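5.3 Stalls during container insertion

The packing task uses two arms working from opposite sides of a table. The bag stands upright in the middle, and the arms bring each item in over the top. Most of the items gave us little trouble. The lidded food container did, and this section deals with the fault it caused, how we traced it, and what we changed.

Over the full run we logged 1,879 insertion attempts. Of these, 151 ended in a protective stop. A protective stop means the controller cut motion on both arms and held position until the operator cleared it. The stops were spread across all three operators and both shifts, so we ruled out handling differences early on.

The container is wider than either gripper can hold alone, so each arm presses on one side of the lid and the pair lowers it together (Figure 7). The hold depends on both arms keeping up their side force through the whole descent. Neither arm has a finger under the container.

Figure 7. Two-arm hold on the lidded container above the mouth of the lunch bag.

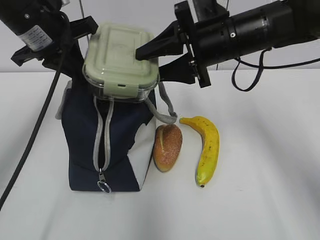 In normal operation the left arm leads. It publishes its position, and the right arm follows with a fixed offset equal to the width of the lid. When the lower rim meets the bag opening, both arms feel an upward force and the controller is supposed to slow the descent. The logs from the stopped attempts show something else. The left arm slowed and the right arm did not, at least for the first part of the contact. The container tilted toward the right, the side force on the left dropped, and the grip monitor tripped.

We first blamed the bag. Fabric moves, and a fold at the opening can catch a rim on one side. Lindsay Kingi repeated the task with a rigid box of the same outer size in place of the bag and still got the tilt. The bag made it more frequent but was not the source.

The source was a timeout. The right arm's force reading was filtered, and when the filter missed a sample it held the last good value for up to 1,000 ms. A held value from before contact reads as free air. During that time the right arm went on descending at the approach speed. The held value was never flagged as old, and the supervisor treated it as a live reading. The filter had come over unchanged from the single-arm cell at Clandordale, where a long hold did no harm because the gripper there closed fully around the part.

Two of the stops are worth separate mention. In both, the container came free of the grip and fell after the stop had been issued. The stop held the joints where they were, but with the lid already tilted there was not enough side force left to carry the weight. The parts were light and there was no damage. A heavier load would be another matter, and we no longer describe the protective stop as a safe state for two-sided holds. The operator instructions at Ellery used to allow a hand near the bag once the stop light was on. That line has been removed. Operators now wait until the container is down on the table or inside the bag.

The revised controller went onto the cell on 21 August 2018. It marks any force sample older than one control cycle as stale, and a stale sample on either arm pauses both. The leader and follower roles are gone during contact, and each arm now sees the force reading of the other. A squeeze check was also added just before the descent. If the two side forces do not agree, the arms back off and try again.

Cables were checked at the same time. Slack runs below both arms, and we wanted to be sure that a dragging cable was not adding to the force readings. Zanele Nkosi moved the arms through the approach path with nothing in the grippers and compared the readings with the cables tied up and with them hanging free. The difference was within sensor noise, so the routing was left alone.

The bag itself stayed the same for all tests, and so did the position of the arms over it (Figure 8). The handles are soft and can end up near the fingers, and a few of the older logs had been tagged as handle catches. On review, most of these also contained a held force value and were moved to the timeout group.

Figure 8. Both arms at the top of the upright bag.

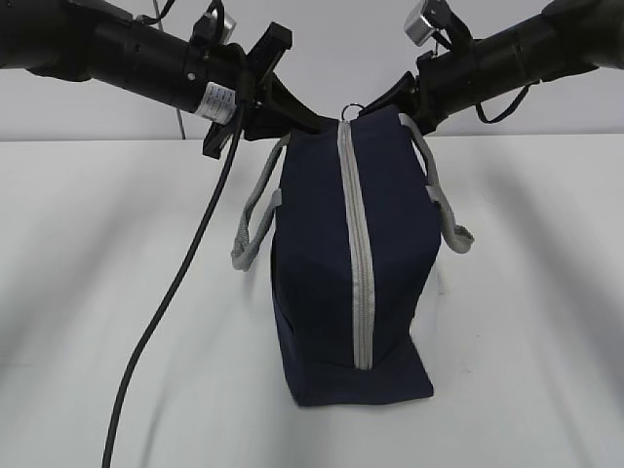

Rochelle Lockyer
Controls engineer, Atov

One limit of the change should be noted. Pausing on stale data makes the cell slower when the sensor link is poor, and in the first week of September the pauses were frequent enough that operators reported them as a new fault. Replacing the connector on the right wrist cut them back. We have kept the pause counter on the operator screen so that a failing link shows up before it affects a shift. Handle catches that remain after the relabeling are treated in Section 5.4.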